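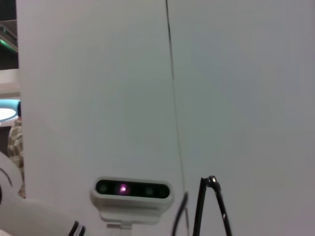
Autorin: Lehrbeauftragte für Programmierung mobiler Anwendungen

Einheit 6: Optionale Werte in Kotlin

Stand: 14. November 2025

Eine Variable vom Typ String darf in Kotlin nicht null sein. Soll sie auch leer bleiben können, schreibt man String? mit Fragezeichen. Der Compiler prüft dann jeden Zugriff.

Für den Zugriff besprechen wir zwei Wege. Der sichere Aufruf name?.length liefert null, wenn name null ist. Der Elvis-Operator ?: setzt einen Ersatzwert ein:

val laenge = name?.length ?: 0

Den Operator !! bitte in den Abgaben nicht verwenden - er wirft bei null eine Ausnahme und die App stürzt ab.

Übung
Öffnen Sie das Projekt Grovum aus Einheit 2. Die Klasse Kunde hat acht Felder, davon dürfen zwei leer sein: telefon und firma. Passen Sie die Typen an und beheben Sie die Fehlermeldungen. Wer früher fertig ist, macht dasselbe im Projekt Trumell - dort fehlt noch die Prüfung beim Einlesen der Datei.

Abgabe wie immer über das Kursportal, als ZIP ohne den Ordner build.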